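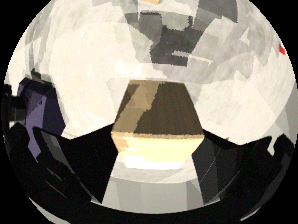
A tan block between the two black fingers, on the computer screen.

How does a robot pick up a block?

On Sunday the robot workshop in Clivville opened its doors to families. The workshop is called Jirener, and 92 children came to look and to ask questions. Maybe you were one of them. If you were not, you can read what the children learned.

First they went to a big screen. On the screen was a world made by a computer. Such a world is called a simulation. It is a little like a video game, but the player is a robot program. The block has no weight, and the table cannot be scratched. If the program makes a mistake, you press one button and begin again.

The view is round, like when you look through a pipe. The hand of the robot is called a gripper. It has two fingers. You have five, so you are much luckier!

Consolacion Tan teaches the robot programs at Jirener. She told the children that picking up is difficult to learn. The fingers must come to the two sides of the block. Then they must close, but not too early. If they close too early, they catch only air.

"How many times does it practice?" asked a girl from Kinnear School.

"For this task, 2,000 times," said Consolacion. "The first 554 times it did not lift the block even once."

The children laughed, and then 13 of them tried it themselves with a joystick. It was harder than they thought. One boy pushed his block far away across the table and had to start again.

Try it at home

Take two spoons, one in each hand. Put a small toy on the table. Now lift it only with the spoons and carry it to a cup. Close one eye and try again. Was it more difficult?

New words
Gripper: the hand of a robot.
Simulation: a pretend world inside a computer.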